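Grelldale museum adds evening hours on Cundby waterfront

Chisholm Hall, the museum of local history in Grelldale, will stay open until 9 p.m. through August. Visitors can see 2 new galleries and walk the sea wall to Cundby.

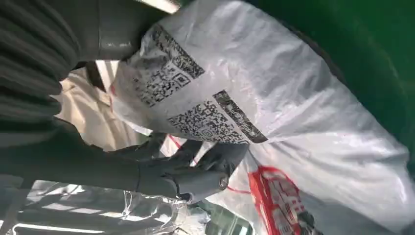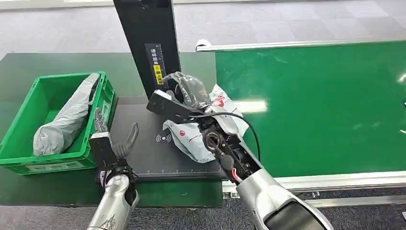
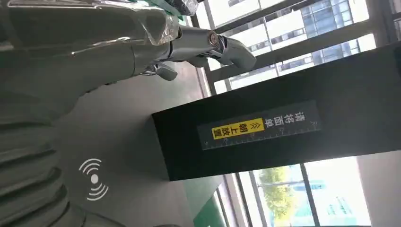
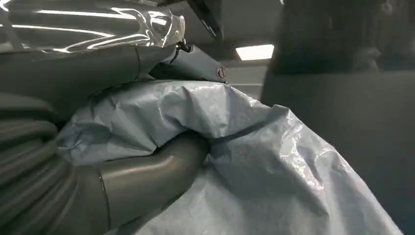

Photos: Hesix

The galleries hold 2000 objects - tools, maps and toys. Guided walks leave at 6 p.m. and are limited to 40 people. Entry is free.

14 shares | 0 comments

Last updated: June

Related
Cundby ferry summer timetable
Chisholm Hall film nights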